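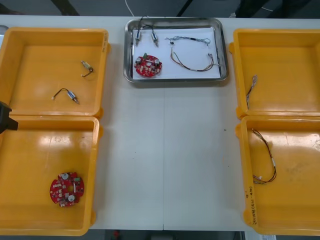
What do you do with a box of mixed spares when half of it has no label? Sort by shape first, then by plug, and leave the part numbers till everything is in a tray.

The spares shelf, sorted at last
Plutville repair room, Sat 2 November

Quick page this, I have the bus to catch and Beatriz wants the pictures up before the weekend is over. For anyone who wasn't there -- we emptied the Grotura boxes, the ones that have sat under the window since August. Circuit boards, little motors, solenoids, plugs, leads, the lot. Ebenezer's list says 1,090 bits all in. I haven't checked it and am not going to.

Rules for the day were short. Yellow trays for parts waiting to go on the shelf. Anything with a wire stays with its wire, please, even if the wire looks rubbish. No tipping a tray into another tray to save space. (You know who you are.)

Motors and solenoids look much the same from across the room so those got muddled a fair bit before lunch. Look for the plunger. If there's a little metal rod that slides, its a solenoid. If there's a shaft that turns, motor. If neither, put it to one side and ask Ebenezer Ackah, he likes being asked.

Round boards next. Red ones, a good few of them in the Grotura boxes, out of some kind of door unit we think. Beatriz Seixas reckons they were made for Ruchti and never fitted. They go in flat, parts upwards, and not stacked -- the tall bits on top get knocked and then you've a board with a wobbly leg that works on Tuesdays. Green terminal block on the side is the quick way to tell which way round you've got it.

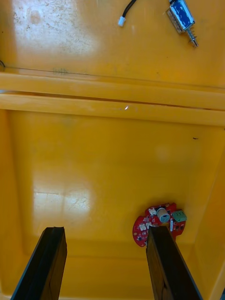 Small parts and what they're plugged into

White plugs, mostly. Two sizes, near enough the same, and they will go into the wrong socket if you lean on them. Don't lean on them. Match the plug to the board before it goes on the shelf and write it on the card, pencil is fine.

Leads with bare ends go in the Gudier tin, lid on. We have 300 or so cable ties in there as well, no wait, 300 exactly, it's a new bag. Help yourself but not handfuls.

Testing is for another day. Ebenezer wants the bench supply looked at first and I agree with him, it was making that smell again. So nothing on the shelf has been tested, whatever the old stickers say. If you take a solenoid home for a project and it does nothing, bring it back and put it in the dead box, not back in the tray!

The trays themselves came from the Ruchti clear out, they're tougher than they look and they wipe down with washing up liquid. Dont use the stuff in the spray bottle, it leaves them sticky. 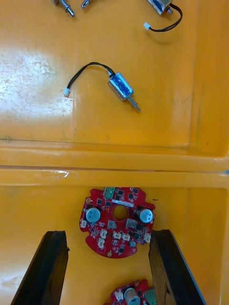
Solenoids are what most people come asking for, the push-pull sort, for door latches and the marble run and that drumming thing the Thursday lot are building. Take what you need and sign the sheet. They live with their leads on, black twin wire and a small white plug, so please don't snip the plug off because you fancy soldering it direct. Boards stay in the other half of the tray, over the divider. A scuff or a scratch on the plastic does no harm, so no need to hand a tray in for that. A cracked one, yes, give it to me or Beatriz.

Still to do -- cards for the boards, a second Gudier tin, someone tall to get the last box down. Door's open from ten next time, kettle's on the left, bring your own mug as we're short again. More pictures when I get the rest off the other card.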